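Home > Computers > Files & Photos

Moving 1,945 scanned photos off an old desktop before it goes to recycling, how would you sort them?

Deividas Laur
Posted Saturday, August 30, 2025

Ok so quick version. My aunt in Firalside scanned the whole family collection over a lot of years, all of it on one old desktop. She's moved to a smaller place and the computer is not going with her. I said I'd handle the files. Folder names are things like "scans", "scans new", "scans new USE THIS", "Ison lake trip?" and then one that's just called "k".

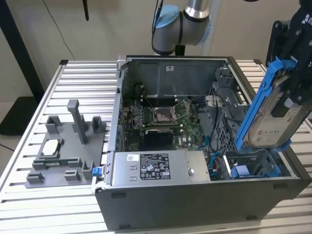 Side panel off, the drive caddy is the blue part.

Pulling the stuff off the drive isn't what worries me, I can copy a folder. It's what comes after. Total is 116 GB because she scanned everything as TIFF. Half the file names are scan0001 and so on, starting over in every folder, so if I dump them all together they'll fight over names. Dates on the files are scan dates, not photo dates. She does remember most of the people, but she gets tired after a while of going through them, so I don't want to waste her time with four copies of the same picture.

What I need to know:

Do I sort by year, by person, or leave her folders alone?
Keep the TIFFs or convert to JPG and be done?
Where do captions go so they don't get lost when somebody emails a picture?

Cousins want a share link like yesterday. I have maybe two weekends for this. Computer gets picked up for recycling at the end of it. Not looking to spend a lot.

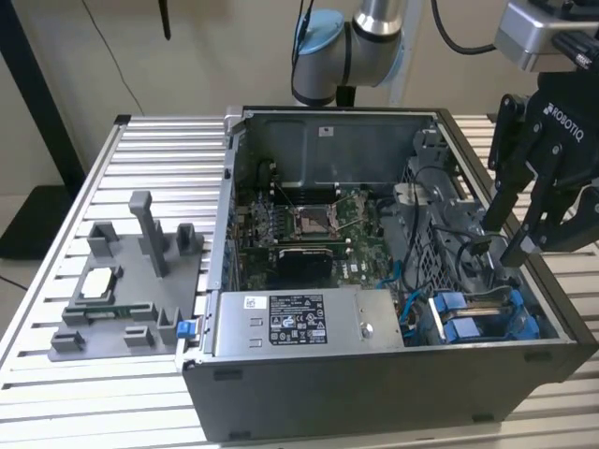
Ison_lake_gal
Just put them all in the cloud and search by face. I did mine on Millet and never looked back. Sorting is a waste of time now imo. Delete the TIFFs, way too big.

Deividas Laur
Thanks but face search got my grandfather and his brother mixed up on the first batch I tried. And she'd kill me if I deleted the originals.

Ison_lake_gal
Fair. Keep them on a stick then

paperbox
Did this for my dad's side last year, similar size. Please don't delete the TIFFs and please don't put the only copy on a stick. Those get lost in coats.

My order would be copy first, sort second, share last. Everyone wants to share first and then you end up with people downloading the wrong versions and sending them back to you with new names.

On your folders: leave them. Really. "Ison lake trip?" is information, even the question mark. Make one full copy nobody touches, call it ORIGINALS, and do all your sorting in a second copy.

Year vs person: year, or really decade. A photo has six people in it but only one year. If you don't know, make a folder called 1960s maybe. Nobody is grading you.

Names: put the folder name in front of the file name when you do the batch rename, so "scans new" + scan0001 can't land on top of the other scan0001. Any free bulk renamer does it. Test it on a small folder frist.

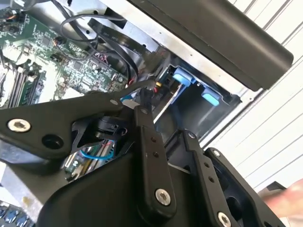

Hattie R. asks whether renaming breaks anything if the albums were already made in some photo program. It can, yes. If your aunt used an album program then export the albums before you rename, or they'll point at files that don't exist anymore. I lost an evening to that.

Captions: write them into the file's own info (look for "description" or "caption" in your photo program), and also keep a plain spreadsheet. The file info sometimes gets stripped by email and chat apps. The spreadsheet doesn't.

So, for the two weekends:

1. Copy everything to an external drive. Then copy that to a second one and keep it at a different house. Open some pictures from each copy, don't trust the progress bar.

2. Run a duplicate finder on the working copy only. My pile dropped to 1,333 after that, and I'd guess yours drops a lot too with folder names like those.

3. Hold off on the recycling pickup till both copies check out. Then wipe the drive or take it out and keep it. There's bound to be tax stuff on there as well.

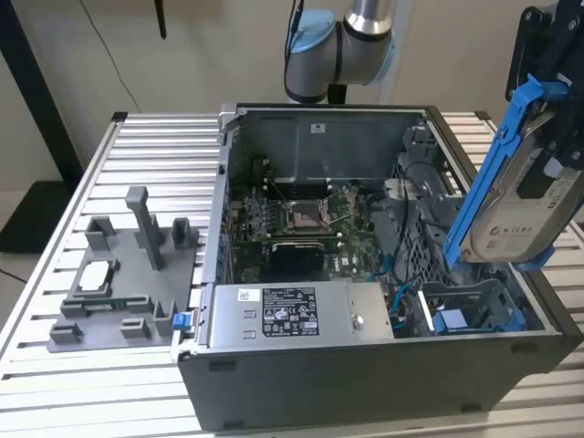

4. Sit with your aunt, but only show her the ones with no name at all. Record her talking on your phone and type it up later. Much faster than typing while she waits, and you get the stories too.

5. Make JPGs for the cousins, from the sorted copy. Share link goes to those and never to the TIFFs. Set it to view only or someone WILL drag a folder somewhere.

Deividas Laur
This is great, thank you. Didn't think of recording her. One thing, the backs of the photos? She scanned some of the backs too, they're in "k" apparently.

paperbox
Oh nice. Give the back the same name as the front with a _b on the end so they sit side by side. Pain to match up by hand, but the handwriting is worth it. Do those before you see her, there might be dates on them.

Hattie R.
Following, I have a closet full of slides and no plan whatsoever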